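**8th June**

Finally sorting the small stuff at Mangundap. Short thread, mostly so I remember what I decided.

---

1/ The problem was one big drawer. Masks, tissues, little boxes, wrappers, all in together. You'd go in for a mask and come out with a fistful of tissue.

---

2/ I asked Izzati Sitompul how they do it at Odance. She said open-front bins, no lids, no drawers. If people have to open something they put things down next to it and walk off.

---

3/ So, blue plastic stacking bins. The ones with the sloped front, so you can see what's inside without picking them up. I'm keeping them in a row at the back of the table for now and not stacking them.
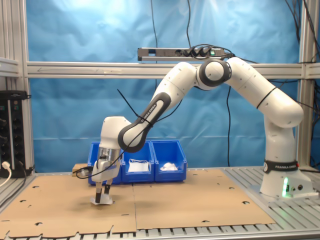
4/ The rule is one kind of thing per bin. I know that sounds obvious. The old drawer also had one kind of thing in it, in March, for about a week.

---

5/ Things I went back and forth on:

- Labels. I've left them off until the categories settle. I labeled everything at the Drasberg place and had to peel half of it off again.
- Bin size. Small ones fill up fast, but big ones turn back into the drawer.
- Dividers. No. They fall over.

---

6/ Soft stuff is the hard part. A box stays where you put it. Crumpled tissue takes up whatever room you give it and then slides toward the front. I don't fold it – it's not worth the time – but I do press it down before adding more. 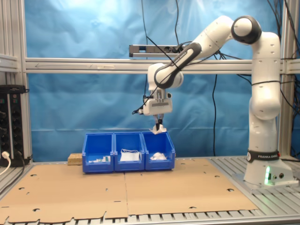
7/ Masks get their own bin and tissue gets its own bin, and those two don't mix. Small boxes and packaging are the leftover category. In the row they go left to right: small white and green things in the left bin, the folded white item with the loop in the middle, tissue on the right. I might swap the left and middle later, but I want to live with it first.

---

8/ Cardboard under the bins was Izzati's suggestion too. Small pieces don't drop down into the slots in the table and the whole lot is easy to slide forward when you wipe down. Any flat box will do, opened out.

---

9/ Someone asked about numbers. We order masks by the 100 and I used to tip the whole order into the drawer. Now the spares stay in their carton on the shelf and the bin gets topped up when it looks low. Same with tissue.

---

10/ Cost: next to nothing. The bins were left over from the Emum move and the cardboard was going out for recycling anyway.

---

11/ Still to do: tape, pens, and the bag of cable ties that has 300 in it and no home. Cable ties probably need a taller bin. If you've found one that doesn't tip forward when it's half empty, tell me which.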